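Home - Posts - Garden - Bread - About

Giving up on the tomatoes

February 4, 2022
by Zanele Lekota

Quick one, dinner's on.

So the tomatoes are done. I know, I know, it's only the start of the month and everyone else is drowning in them. Mine got the wilt. Started on the bottom leaves, went up the stake in a week, and by Sunday the whole back row looked like wet newspaper. Pulled all of it. Sixteen plants, most of them from seed, and I had names for a few.

Rimantas next door reckons it's the soil and I should rest that bed for three years. Three years! It's the only one that gets proper sun. I asked Lamduan at the nursery in Mornlow and she was kinder about it - said put in something that isn't related, so no capsicum, no eggplant, no spuds, and try again further along the fence next summer. Beans then. Maybe silverbeet, which I don't even like but it grows if you look at it.

The stuff in the green bin, not the compost. Don't put it in the compost. I did that two years ago and I'm fairly sure that's how I got here.

Spent the rest of the week on the boring jobs. Scrubbed the stakes with bleach, washed the secateurs, hosed the path.

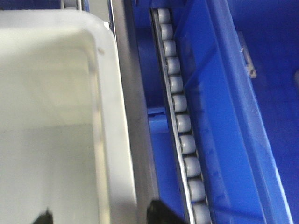 Big white bin, nothing in it.

Anyway. What we did get before it all went wrong: one decent colander of cherry ones, a few of the big ribbed pink ones (colour was beautiful, flavour was just ok), and a heap of green ones off the dead plants. Made the green ones into relish. Onions, brown sugar, mustard seed, cider vinegar, too much ginger. It boiled for around 40 minutes and the kitchen still stinks. Got it into jars, gave one to Rimantas as a peace offering. He said needs salt. It does need salt.

Next season - less crowding, water at the base and not over the top like a lazy person, and take the bottom leaves off early. Writing it here so I can't pretend I didnt know.

Zucchinis are fine by the way. Zucchinis are always fine. If you're local and want some just come round the side gate, there's a bag on the hook.

Right, rice is boiling over

Last updated: February 2022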